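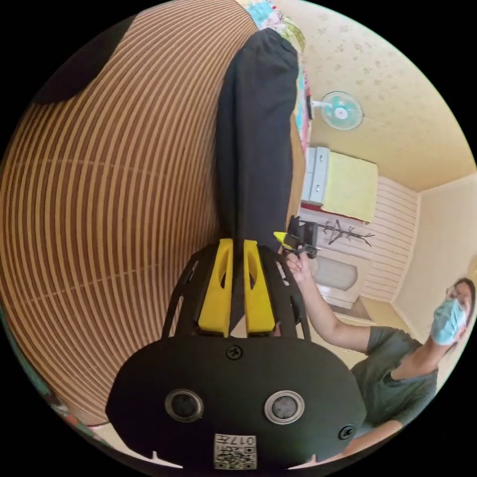
I've gone over to matt paper for the small prints, and I'm going to bore you with it for a few paragraphs. I held out for years. Gloss was what I started with and gloss was what sold, and every time somebody sent me a matt sample I'd run off a test, decide it looked like it had been left on a windowsill and go back to what I knew. Strong colour was always the sticking point. Take the yellow of those two gripper fingers, closed on the dark cloth with all that black below them – on gloss you get that for free, and on most of the matt papers I've tried the yellow goes mustardy and the black turns into a sort of charcoal soup. Tondulo's new cotton sheet is the first one where I've put the two side by side and had to turn them over to check which was which. (Well, in poor light. But still!)

It's heavier too. A 16 x 24 inch print used to curl up like a brandy snap the minute it came out of the tube, and I'd get worried emails about it. The new sheet does curl, but leave it under a couple of big books overnight and it behaves. Please don't iron it. I only mention it as I've now had two people ask.

The price goes up a little on the small sizes and stays put on the large ones, which were overpriced anyway if you ask my sister. Anything already ordered will be printed on whatever paper you chose at the time, so order 2598, who wrote to me in a bit of a panic, yours is gloss and it's in the post.
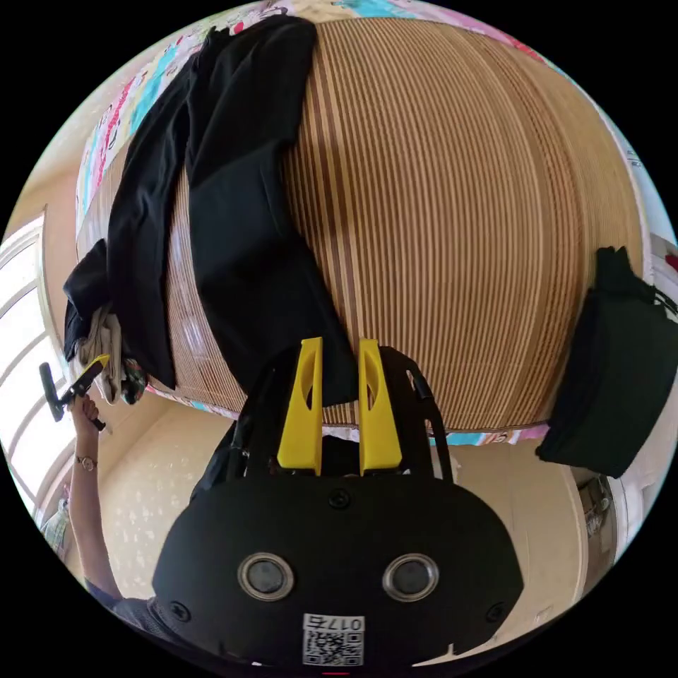

Lindiwe Oosthuizen wrote to say she has had one of my matt tests up in her hall since February, unglazed, and that she likes it far more without glass but is frightened of the dog. She'd like to know if there is a spray.

There is a spray. I've used it on two prints and I'd call it fine. It takes the edge off fingerprints and the odd splash, and it dulls the blacks a touch, so try it on a test strip first if you've got one (I'll pop one in with your order if you ask). Do it outdoors, on a still day, and do several thin passes. My first go was one thick pass in the shed and I ended up with a very nice print of the sea with a moth in it. For a hall with a dog I'd still put it behind something, to be truthful, and the non-reflective acrylic they do at Brevmont is lovely stuff. Expensive, though. Ask them for an offcut price if your print is one of the small squares. 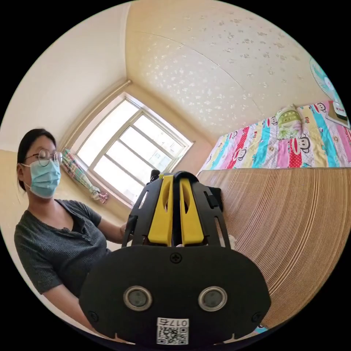 Proofs are the other thing I've been asked about, mostly by people having their own pictures printed and wondering why I nag them to pay for a test strip. It's the quiet colours that catch you out. Everyone looks at the reds. I look at things like the light blue of that face mask and the dark grey of the ribbed top under it, as a pale blue can slide off towards lilac with hardly any encouragement, and a dark grey will go green or brown depending on the ink and the mood it's in. Once you've seen it you can't stop seeing it. So a strip gets cut through the palest bit and the darkest bit, you look at it by a window in the morning and again under your own lamps at night, and then you tell me to go ahead. Or you tell me it's horrible and we try again, no charge for the second one.

So-ying Chung had three strips done for a picture of her mother's kitchen and then went with the first. I'd have done the same.

If you're sending files, please send them at full size and don't sharpen them. Matt paper wants a different amount from gloss and I'd much sooner add it myself than try to take yours out.
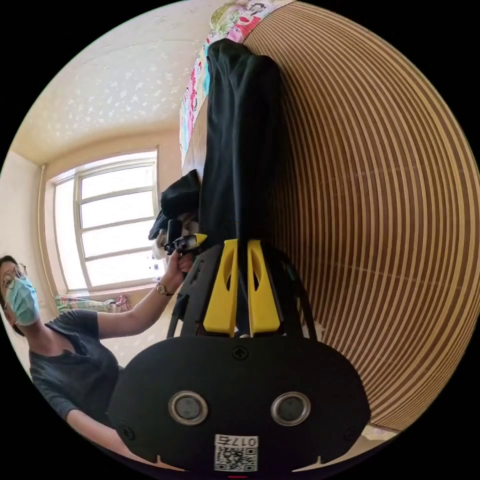
And leave a bit of room round the edges if you're thinking of having it framed. I lose count of the files that arrive cropped tight up to somebody's ear, and then the mount comes in over the top and there goes the ear. A finger's width all the way round is plenty. For canvas you need a good deal more than that as it wraps round the bars, so tell me which it's going to be before you start cropping.

Sample packs are ready now. You get the new Tondulo sheet, the old gloss and the Ralura pearl (which I'm keeping on for the black and white people, stop writing in), all printed with the same picture so you can lay them out together. Send me your address and I'll post one. Payment for prints is the same as ever, bank transfer or a cheque, and cheques take me a while as the bank is two buses away.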